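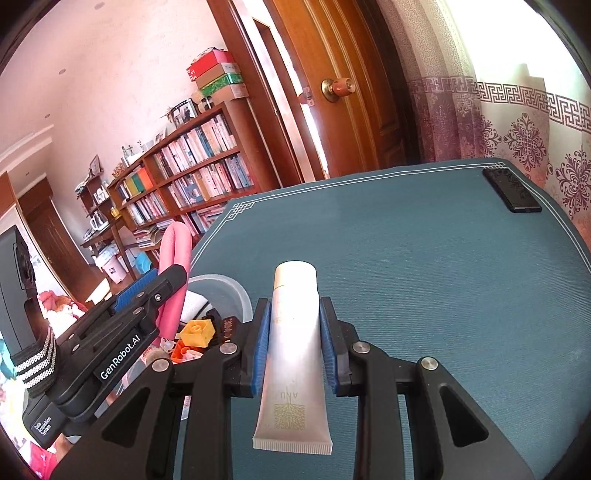
**Figura 2.** Garra manual fechada sobre um tubo de bisnaga branco, com as almofadas azuis estriadas apoiadas nas duas laterais.

### 3.2 Recolha das demonstrações

As demonstrações foram feitas à mão, em casas habitadas, com garras manuais equipadas com câmara. O conjunto Milimero reúne 409 episódios, dos quais 297 foram gravados deste modo; os restantes provêm de teleoperação em laboratório. Cada operador recebia apenas o objetivo da tarefa, sem indicação da trajetória ou do ponto de preensão.

Os objetos deformáveis, como o tubo da Figura 2, exigiram um critério próprio. Uma abertura registada entre os dedos não determina, por si só, a força aplicada, e dois operadores podem fechar a garra de forma bastante diferente sobre o mesmo tubo. Por isso, o comando da garra foi tratado como variável contínua, e não como estado aberto ou fechado.

A segmentação foi revista por Silvia Procházka e Gijs De Bruijn. Excluíram-se os episódios em que a estimativa de pose se perdeu durante mais de 160 ms. O efeito deste filtro é analisado na secção 4.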